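Three weeks before the vote in Collia

I moved to Collia in the spring, and this is my first local election here.

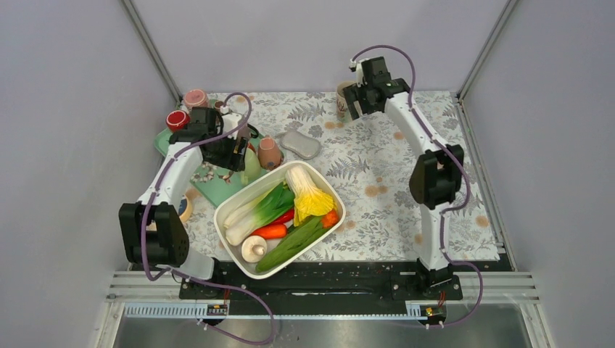 What the vote is for

The town council has 400 seats' worth of opinions and far fewer actual seats, or so it feels when you sit through a meeting. The main thing on the ballot is the mayor. The second is whether Collia should leave the shared services agreement with Sestau, the bigger town down the valley. The agreement covers the water plant, the buses and the fire station. Sestau runs all of it and Collia pays a share.

People who want out say the share has gone up twice and the bus still stops running at 8 in the evening. People who want to stay say Collia can't run a water plant by itself. I have read both leaflets. The one for leaving is printed better. The one for staying has a table of costs on the back, but it doesn't say what year the numbers come from.

The Sunday meeting

I went to the open meeting on Sunday. It was held in the old Wekis building, where the furniture company used to have its offices. The doors opened late and the line went down the steps and past the pharmacy. Inside there were not enough chairs, so I stood by the radiator.

There were 2 microphones and one of them didn't work. The current mayor spoke first and talked mostly about the road to the cemetery. The challenger talked about the agreement. Then they took questions from the floor. A man asked who would own the fire trucks if Collia left. The mayor said Sestau would. The challenger said that would be negotiated. A woman behind me said loudly that they were bought with a joint grant, and I'd like to know if that's right. I looked for the grant papers on the town site when I got home and found a page that won't load.

The meeting got heated near the end. Someone brought up the Mladenović land sale again, which was before my time. From what I understand, the town sold a field by the river to a builder and the houses never got built. Half the room started talking at once and the chair closed the meeting with people still holding their hands up.

Where I am on it

I haven't decided about the mayor. On the agreement I lean toward staying for now, mainly on account of the water. I would change my mind if the leave side put out a plan with prices in it. They have promised one before the vote.

If you are registered in Collia, the polling place for the lower streets has changed. It used to be the school and now it's the Wekis building too, side entrance. Bring your ID card. The bus from the station stops across the street, and on voting day the last one back is the usual 8 o'clock.

I'll write again when the plan comes out.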